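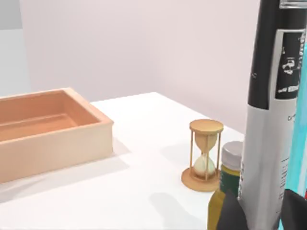

Arm bench: Jetora moves into simulation, and what is left to build

The arm project at the Zimholm workshop has reached the stage where most of the hours go into the computer and the rest go into brackets. For members who have only walked past the back bench, Jetora is the six-joint tabletop arm that was started last winter from printed parts, bearings out of the shared bins and a two-finger gripper. The aim has stayed the same: an arm that can pick small household objects off a table and put them in a wooden tray without a person steering it.

The real arm can do that with a foam block. It can do it with a few other things if they are set down in the right place. To get further we needed a lot more practice runs than the hardware will stand for, so the table now exists in simulation as well.

What is in the simulated table

The layout is simple. There is a white tabletop, a plain wall behind it and an open wooden tray on the left. The objects get shuffled between runs. The set at the moment includes a small hourglass with a wooden frame, a small bottle with a white ribbed cap and a tall cylinder with a black band at the top and a white lower part. They were chosen to be awkward in different ways. The hourglass has thin posts and glass between them, and a finger that closes on the posts at a bad angle will tip it. The bottle is small enough to end up behind a finger just when the software would like to see it. The tall container takes up so much of the view when the arm comes in close that it hides whatever is next to it.

The lighting is soft and even for now. That is easier on the software than the workshop is. The back bench gets low sun through the side windows in the late afternoon and the overhead tubes do not match each other. Varied lighting is next on the list for the simulation, along with a tabletop that has some wear on it.

Each run starts with the arm at rest and ends when the object is in the tray, when it falls over, or when the time limit is reached. The last full batch was 341 runs. Of the runs on the bottle, 62 percent ended with it in the tray. The hourglass managed 47 percent. We do not have a figure for the tall container yet. Its runs were started with the wrong weight in the settings and had to be thrown out.

Most of the hourglass failures look alike. The gripper comes in from the side, one finger touches a post before the other is in place, and the piece rotates away. Coming in from above and taking the round top disk works better, but the fingers have to open wider than they were first drawn. That brings us to the mechanical side.

Gripper fingers

The fingers on the real gripper are being redrawn. The old ones were straight, with a flat inside face and a strip of rubber glued on. The strip peeled at the tip after a few evenings of use, and every time it was replaced the gap between the fingers changed slightly. The new version has a shallow pocket for the pad, so the pad sits in the same place each time and can be swapped without measuring again. The edges are slightly rounded as well. Sharp corners were catching on the lip of the tray on the way in.

The print settings are in the project folder on the workshop computer. If you print a set, please lay the fingers on their sides. Printed upright, they snap across the layers at the first hard bump, and we have a small box of tips to show for it.

We are still on black filament for the fingers. Some members asked for a bright color so that the arm is easier to see from across the room. The trouble is that the camera software has been tuned to dark fingers, and changing color means doing part of that work over. A strip of bright tape on the forearm does the job and stays out of the camera's way.

The wrist joint

The wrist has been the slow part. The first motor mount flexed under load, and the arm would settle a little lower than it had been told to. On a flat block you would never notice. Over a tray wall it was enough to scrape. The new mount is aluminum, cut on the small mill, and it has taken out most of the sag. What remains comes from the belt, which is slightly long. A shorter one is on order from Vakulenko, the surplus parts shop that the workshop has an account with. They had none on the shelf when we asked.

Until it arrives the arm is being run at reduced speed. Please leave it there. The speed setting is in the config file and there is a note next to it.

Control board

The Vasell board that drives the joints has been moved out of the open tray under the bench and into a proper enclosure with a fan. The wiring from the board to the arm has been bundled and labeled at both ends. If you unplug something, check the label before you plug it back in. Two of the connectors are the same size and will go into each other's sockets without complaint, and the shoulder will then try to do what the elbow was told.

There is also a new stop button on the front edge of the bench. It cuts power to the motors and leaves the board on, so the position log survives. The arm will drop when the power goes. Keep hands and elbows out from under it, and put the folded blanket down if you are testing something new.

Matching the simulation to the bench

A simulated arm is only useful if it behaves enough like the real one, and closing that gap has taken up most of the past month. The joint limits were easy. The friction was not. In the first version the simulated pads were so grippy that almost anything held, and the success numbers looked very good until the same program was tried on the bench and dropped everything. We measured the pull needed to slide an object out of the real fingers with a luggage scale, several times per object, and put those values in. The numbers went down and became more believable.

Camera position was the other problem. In the simulation, the close view has both fingers low in the picture, and the software uses them to judge how near an object is. On the real arm the camera bracket had been knocked slightly to one side at some point — probably while the bench was being cleared — and the fingers were no longer where the software expected them. The bracket now has a locating pin. There is a printed card that can be held in the gripper to check the alignment, and the check takes a minute or two. Please do it at the start of every session, even if you were the last one to use the arm.

Shadows deserve a mention too. The hand throws a soft shadow on the table as it comes in, and an early version of the object finder treated the darker patch as a thing to be picked up. It would close the fingers on bare tabletop and then carry nothing to the tray with great care. Adding more runs with the hand near the table cleared up most of it. It still happens now and then near the back edge.

What is next

The shorter belt goes in when it comes, and then the arm gets its speed back. After that we want to run the same set of objects on the bench that we have been running in simulation, in the same starting positions, and compare the two. For this we need real versions of the simulated objects. A wooden tray has been made from offcuts. We could use an hourglass in a wooden frame, any size that fits between open fingers, and a few small empty bottles with screw caps. Please rinse them first. There is a crate under the bench marked for the arm project.

We would also like help with the following.

Someone comfortable with the small mill, to make a second wrist mount as a spare.

Someone to write down how to start the simulation from scratch. At present the instructions are spread over three files and one of them is out of date.

Anyone with a spare desktop computer that has a decent graphics card. The workshop machine can run the simulation or the slicer, and members who are waiting for a print to be prepared have been patient so far.

You do not have to know anything about robots for the bench sessions. A good part of the evening is setting objects on a table, pressing start, and writing down what happened. New people tend to put things down in places that the regulars have stopped trying, and several bugs were found that way.

Bench sessions

The arm is set up from 7 p.m. on the same evenings as open electronics. Bring safety glasses if you have your own. The shared pairs are in the drawer by the door. If you want the arm outside those hours, write it in the bench book, run the camera check, and leave the arm folded with the blanket under it when you finish.

The simulation files are in the Jetora folder on the workshop computer and can be copied home. The object set is in a folder of its own. If you add an object, enter its real weight in grams.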